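Keeping a small entrance room in order
December 2024
By Jama Szekeres

In our apartment the entrance is also the room where everything is done. We fold the laundry there, we prepare the parcels, we iron, and in winter four persons must take off their shoes in the same two square meters. For many years it was a mess. In October I decided to put it right, and I write down what helped us, for other people who have a room like this.

Start with the wall, not with the cabinet

My first mistake was to buy a shoe cabinet. It was nice in the store, but at home the door could open only halfway, and we had to pass sideways with the shopping bags. I sold it after one month. Before you buy any furniture, open the door fully and mark on the floor with tape the line where it ends. Inside this line nothing should stand. Then look at the wall, from the knee up to where your arm can reach. In most homes there is more free place on the wall than on the floor.

Hooks for jackets

Put the hooks on the side of the door that you touch last when you come in. Leave a hand and a half between two hooks if you hang winter jackets, less if it is only for summer ones. We first had them too close and the jackets pushed each other down.

Check where is the light switch before you drill. A long coat will cover it, and then every evening you search for it in the dark with your hand under the sleeves. Also the cable usually goes straight up or straight down from the switch, so keep the drill away from that line.

A jacket with a hood can hang by the loop in the neck, not by the hood. If it hangs by the hood, the fabric becomes long and it doesn't sit well on the head anymore. When the loop is torn, sew in a piece of cotton tape, 30 minutes of work at most if you are slow like me.

One hook for one person, and one garment on top of another only for the same person. Everything that has not been worn for two weeks goes back to the closet.

Shoes

Only the pair of today stays by the wall. The others go to the closet or under the bed in a flat box. Light shoes should be wiped the same evening, with a cloth that is a little damp and one drop of dish soap. The next day the dirt is already deeper and you need a brush. Never put them to dry against the heater, the glue does not like it. Newspaper inside, change it once, and wait.

Something big on the wall

A working corner with bare walls looks unfinished, and a narrow one looks even more narrow. We tried small pictures in frames and it was restless for the eye. One large thing is better. A map is good for this because it is flat, it has many colors, and you can read it while you fold socks. Choose the height so that the part you like to read is in front of your eyes when you stand at the table. I dust ours with a dry soft brush from top to bottom, and I don't use water at all. If yours is laminated, you can use a damp cloth, but dry it after.

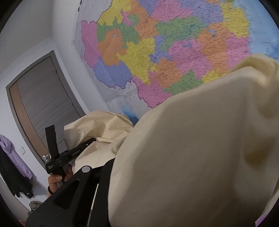

Folding large pieces without help

Big fabric is the hardest thing in a small room, because it wants to go to the floor. My method is to lay it over something first, a table or the back of a chair, and let it hang on both sides. Pull out the worst creases with flat hands, from the middle to the outside. Then bring one hanging side up over the other, and only after this take it in your hands.

Roll up wide sleeves before you start. With wide sleeves I always drag the corner that I just made straight, and I must begin again.

The same is for wrapping paper. If it is crumpled, you can still save it for the inside of a parcel. Make it flat with the hand, fold it in four and keep it under a heavy book. I don't iron paper, although my neighbor does it.

For the ironing I use a folding board by Zatano. It is not the best one, the legs are noisy, but it goes behind the door when it is closed and this decided for me. I paid 2,855 for it, with the cover, and a second cover was 217 more. Take the second cover. While one is in the wash you still have the other.

Cleaning the door and the handle

The handle of an entrance door gets greasy much sooner than you think. Once a week is enough, with warm water and a little vinegar, then a dry cloth so there are no spots. On a door with wood pattern wipe always in the direction of the lines. I use the Zalico cloths, the gray ones, but an old T-shirt without print works almost the same.

Small repairs to do before winter:

- Tighten the two screws of the door handle.
- Try every hook by pulling it down with the whole hand. If it moves, take it out and put a longer plug.
- Put new felt under the legs of the table.
- Shake out the doormat and wash the floor below it. Let it dry 30 minutes before the mat comes back.

The felt pads I buy in a sheet and cut myself. The ready round ones fall off in our house by spring.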